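Arkovo sells a practice kit for two-armed assembly, and a simulated version of the same bench comes with it. The kit is called Tarano. We spoke with the engineer who leads the product at their office in Pornine, and later by video call when we had tried the software ourselves.

"People buy the arms first and then they ask what to do with them," the engineer told us. "We wanted to sell the second thing." The first version had only blocks and pegs, and customers became bored with it quickly. Tarano came out in September with parts that look more like real work.
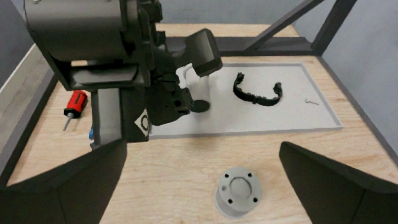
The price was our first subject. The full licence costs 1422 euros for one year, and the engineer did not try to call it cheap. "A small school will think twice, I understand this. But we have 56 customers now and most of them have renewed." What they pay for is mostly the tasks and the physics of small contacts. The round grey part with its four small holes is a good example, as it stands directly on the table and the fingers must come to it from both sides. "If the contact is badly modelled, a part like this jumps away like a fish," the engineer said. "We spent 13 weeks only on this problem."

The earlier product, Moon, is still supported, but it will not receive new tasks. Owners of Moon can move their own scripts to Tarano with small changes. We tried it with two old scripts - one worked at once, the other needed an afternoon.

We also asked about speed. On our office computer the bench ran well with one view open and became slow with three. The engineer agreed that this is the weak side and promised an update, without giving a date.

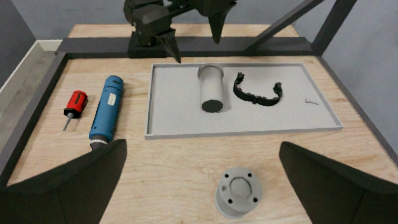

Can a customer add his own parts?

"You can import a part from a normal CAD file, but you must set the weight and the friction by hand," the engineer said. "We tried to do it automatically and the results were not good enough to sell."

The manual has a chapter on this. It is short, and we would like to see more examples in it.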